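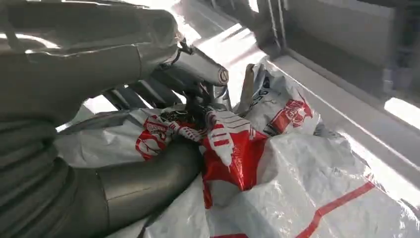

4.2 Household returns and bulk density

Returns of plastic packaging were compared across the two collection districts, Stidum and Ulovell, between January and June. Both districts used the same printed instructions and the same pickup interval. They differed in the container supplied: Stidum households received a rigid bin with a hinged lid, while Ulovell households received a tied sack. Of the 1,000 households invited to take part, 595 returned the consent form and were included in the analysis.

Participation was defined as setting out plastic on at least half of the scheduled pickups. Under this definition, 76 percent of the included households took part over the full period. Participation was higher in Stidum during the first two months, after which the districts converged. Households that had missed one pickup were more likely to miss the next, and this effect was stronger where sacks were used. A missed sack tended to be kept indoors, and several respondents reported throwing it out with general waste before the next pickup.

Bulk density was measured at the Merrick transfer site before any baling. Material was tipped onto a flat floor, left to settle, and then moved into a box of known volume without pressing. Plastic that lies in a pile (Figure 3) holds a large share of air, and small changes in handling can alter the measured density. For this reason each load was measured twice and the mean was used. Loads in which the two readings differed by more than 9 percent were measured a third time, and the outlying value was dropped.

Loads from Ulovell were denser on arrival. The likely cause is that residents pushed material down in order to tie the sack, while the bins were filled without pressure. The difference became smaller after tipping but did not disappear. It has a direct effect on haulage cost, which the Jestico model treats as a function of volume up to the legal weight limit of the vehicle. Using a single density for all districts would therefore understate the cost of bin collection and overstate the cost of sack collection.

Food residue was recorded by visual grade only. The grades were assigned by two raters working separately, and disagreements were settled by taking the lower grade. No clear relation was found between residue grade and container type – although the sample of heavily soiled loads was small, and the result should be read with care. Residue is considered again in Section 5, where wash water demand is estimated.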